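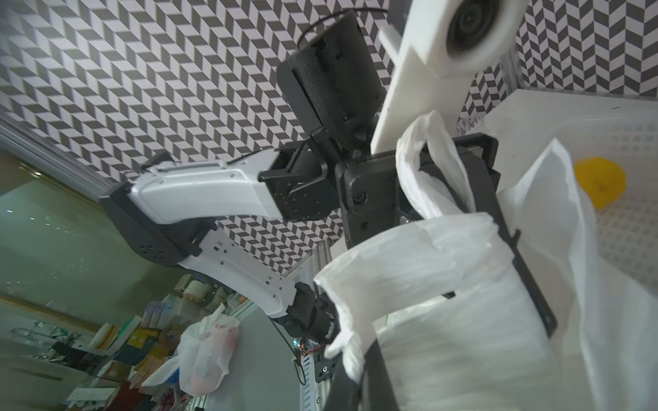

Lining and Emptying a Perforated Bin

Kitchen and workshop notes, Pillton household pages
Compiled by Gráinne Mac Mathúna
Jun 24, 2019

A perforated bin behaves differently from a solid one. Air passes through the walls, so a liner goes in without a cushion of trapped air beneath it, and it comes out again without suction. Fine waste and liquids pass through the holes just as easily if the liner is torn. The notes below apply to plastic bins with rows of small holes and to thin white carrier-type bags with two handle loops.

Choosing the bag

Measure the rim all the way round, then measure the bag flat across the mouth and double the figure. The bag should exceed the rim by a small margin only. A bag that is too wide slides down under load. Depth matters less, but a bag shorter than the bin will hang from its handles and split at the base of the loops.

For a bin 20 cm across at the top and 45 cm deep, the Plodo medium fits with enough spare for a cuff. The Lu bag is narrower and needs stretching, which thins the film at the fold.

Fitting

1. Wipe the rim and check the holes for burrs. A sharp edge left from moulding can be taken off with a craft knife.
2. Open the bag fully and shake it out away from the bin.
3. Lower it in by both handles and press the base flat to the floor of the bin.
4. Fold the top outwards over the rim to make an even cuff.
5. Tuck the handles under the cuff, one on each side.

If the cuff slips, a loop of wide elastic below the rim will hold it.

Lifting out

Stop filling at three quarters. Free the cuff all the way round before pulling. Take one handle first and raise it clear of the rim, then support the body of the bag from the side or below with the other hand. Thin film stretches at the handle well before it fails anywhere else, and pulling on a single loop puts the whole load there. Keep fingernails and tool edges flat against the plastic.

Tie the handles in a single knot. A double knot gains nothing and is a nuisance if the bag has to be reopened.

Cleaning

Rinse from the outside inwards so that dirt is pushed out of the holes and into the bin, then tip it out. A bottle brush reaches the lower rows. Stand the bin upside down to drain, and reline it when the walls are dry.

Correction, July: the rim elastic sold by Baltatora is 18 mm wide. An earlier version of this page gave 17. Thanks to Yen-ting Kong for checking it.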